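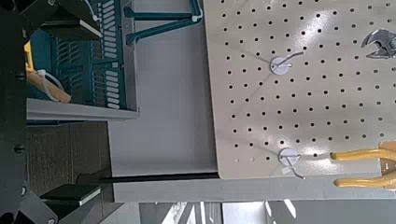 One reader on Proseck Street wrote in to say pegboard is a waste of wall and everything ends up back in the drawer by June. Fair. Happened to us too, the first time. What fixed it for the Skader workshop: fewer hooks, more room between them. Wrench gets a spot, yellow-handled tool gets a spot, leave a couple hooks free for whatever turns up on the bench.

Couple of notes before Sunday's tidy-up. Hooks from the Zekent pack fit our board, the Kuster ones dont, too fat for the holes. Pack of 12, we have 14 tools still in the bucket so somebody bring spares. Push the base flat agianst the board or it droops. Heavy stuff stays on the shelf please.

Doors open at 9, room 804. Coffee yes, donuts maybe.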